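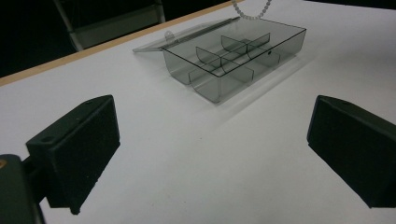
Gripper build, week 3. New fingers are on and the screws are in properly this time.

Tuesday's job is small parts boxes. Clear plastic is a pain, the walls hardly show up against a white table.

Old fingers were 2 mm too thick at the tip and kept catching the rim. Filed one down, then gave up and reprinted both at 55 per cent infill.

Plan is 100 grabs with the lid open, then the same again with it shut. Writing every miss in the notebook.

Deirdre wants to try rubber pads on the inside faces. I'd like a baseline without them first.

Still have to sort out the cable that pulls on the wrist when I turn left. Zip ties for now.

If anyone at the shop has spare M3 screws, short ones, I'll trade you filament.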